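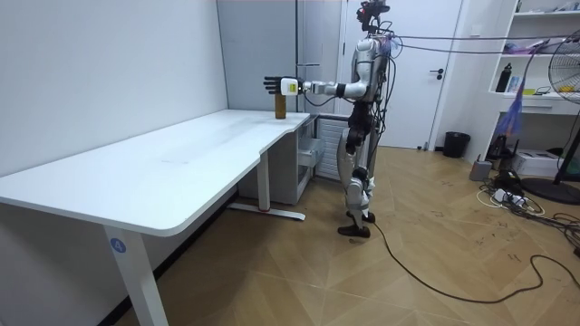 FOR IMMEDIATE RELEASE

Slow Replies, a book of essays on the letters we never answered, comes out from Lilico in January

Vornisico, October 17, 2026

My publisher told me a press release is supposed to be written in the third person, with a quote from the author somewhere in the second paragraph. I tried it. I got as far as "Fathima Rathnayake is delighted" and had to go lie down. So this is me, Fathima, telling you myself that I have written a book and that I am very happy about it (and a little bit sick to my stomach).

The book is called Slow Replies. It grew out of a shoebox. Eight years ago I was moving apartments and found a pile of letters and postcards people had sent me that I had never answered. One was from an aunt asking if I still sang. One was from a boy I sat next to in college who wanted to know if he had done something wrong. He hadn't! I had just put his letter in a box and meant to get to it on the weekend, and then there were a great many weekends.

I kept wondering why a thing that would take ten minutes can sit on a person for twenty years. And why it gets heavier the longer you leave it, when you'd think it would wear off like everything else does. So I started writing back. I wrote 137 replies, all by hand, all of them embarrassingly late, and each essay in the book starts with one of them. Some people wrote back the same week. Some had moved. Some had died, and those are the replies I worked on longest.

I should say that this isn't a guide. There is no program to follow, and I'm the last person who should be telling anyone how to keep up with their mail. My inbox as of this morning would make you cry. What I wanted was to think out loud about time, mostly, and about what we believe we owe each other. I used to picture my life as a road with the past behind me, all finished and paved. Now I think a good bit of it is still open, with people standing there waiting for me to say something.

The longest chapter is about my friend Hiếu Đồng, who answered my late letter with a single line, "I thought you'd never ask," and then showed up at my door with a bag of oranges. We hadn't spoken since our twenties. We argued for most of that afternoon about whether forgiveness counts if the other person forgot what you did. He says it does. I say it's cheating. The argument is in there pretty much whole, and he read the pages and asked me to make him taller.

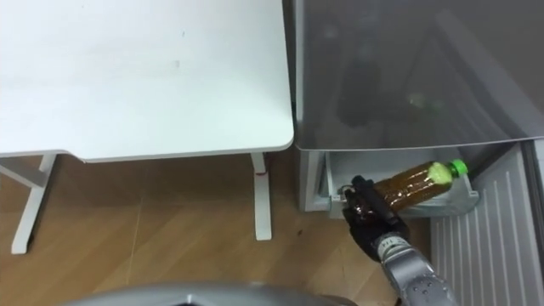 There's also a chapter on the other side of it, the letters I sent that never got a reply. I put that one off until the very end. It is a lot easier to feel guilty than to feel ignored, and I had built up quite a flattering picture of myself as the one who let everybody down. My editor, Chathurika Gamage, wrote "and who let YOU down?" in the margin of an early draft and I didn't speak to her for two days. She was right, and the book is better for it.

Here's what Chathurika wanted to add:

"Fathima sent me the first essay on the back of a phone bill. I read it standing up in my kitchen and then called my brother. I don't have a better recommendation than that."

Lilico is printing 800 copies to begin with, in paperback, with a cover by Tahsin Siddiqui, who drew a mailbox with grass growing up through it and got it right on the first try. If those sell we'll print more. If they don't, everyone I know is getting one for every birthday until I'm gone.

We're having a launch evening in January at Bostia, the reading room over the bakery on the hill. I'll read for a bit, maybe half an hour, and then Lakmal Wickramasinghe will ask me questions. Lakmal teaches philosophy to adults in night classes and disagrees with me about almost everything in chapter 4, so that should be lively. Admission is free. We'll put out paper, envelopes and pens on the long table, and you're welcome to sit down and write the letter you've been carrying around. You don't have to mail it and you don't have to show it to me. Lilico is paying for stamps if you do want to send it.

The date will go up on the door at Bostia and in Lilico's winter newsletter as soon as we've settled it with the bakery.

For members of the press: advance copies are available now, on paper only, from Chathurika at Lilico. I'm happy to talk by phone most mornings, or you can send me a letter. I answer them now, and it takes me roughly a week.

About the author: Fathima Rathnayake writes essays and used to write a monthly column, "Second Thoughts," for a neighborhood paper in Vornisico. Slow Replies is her first book.

Press contact: Chathurika Gamage, Lilico, Vornisico

###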